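Norwood sweater label promises 2000 wears, offers little proof

Knitwear label Plikik began selling its "lifetime" sweater in Norwood in September, at $269 apiece. The company says it will hold up for 2000 wears. That would be every day for more than five years, and Plikik was founded last spring.

Asked where the number came from, founder Guoqing Cao pointed to a rubbing test done at a lab called Nonell. He would not share the report. He did say that the test used flat swatches of fabric, with no seams, cuffs or elbows.

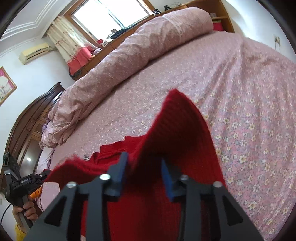 Repair tailor Guilan Jiang has kept a log of every knit brought to her shop on Fang Street, 3091 pieces so far. Most came in for cuffs and elbows, she said, and price made little difference. Fine vertical ribbing, like that on the red sweater spread over the flowered sheet, stretches nicely but can sag once the cuffs go. "A swatch doesn't push its sleeves up to wash dishes," Jiang said.

Plikik's guarantee also needs a second look. It covers holes but leaves out pilling, shrinking and "normal loss of shape," and buyers pay return shipping. Cao said 200 sweaters sold in the first month and none have come back.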